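From: Vasiliki Gkikas
To: Adenlow Library Network members list
Date: 10th July
Subject: Re: Interlibrary loan fees and return dates

Dear colleagues,

Thank you to those who wrote in response to the notice on loan charges. I am replying to the list as the same point was raised by several branches.

Markos Koutsoukos wrote:
> The notice says that the new fee applies to all items sent between
> branches. Borkport sent out 1,320 items last year, most of them to
> Skustiseo. Are we to charge readers for these, or does the fee apply
> only to loans from outside the network? Our front desk has already
> had to turn two readers away.

The fee applies only to items borrowed from libraries outside the network. Loans between member branches remain free to readers, and any charge already collected for such a loan should be refunded in full.
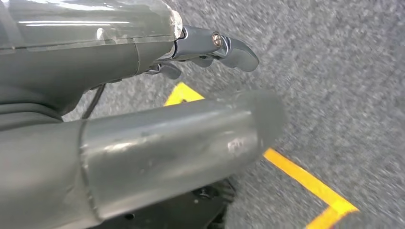
Branches should also note the change to return dates. Items on loan from another branch may be renewed once, provided that no other reader has placed a hold. Requests for a second renewal must be sent to the lending branch in writing. The limit of 50 open requests per branch is unchanged.

The corrected notice will be sent to branch managers this week. Please remove the earlier version from public display when it arrives. Questions about refunds should be directed to Danai Manolakis in the accounts office, and questions about holds to Ifigeneia Deligiannis.

The fee schedule will next be reviewed in December.

Sincerely,
Vasiliki Gkikas
Lending Services, Adenlow Library Network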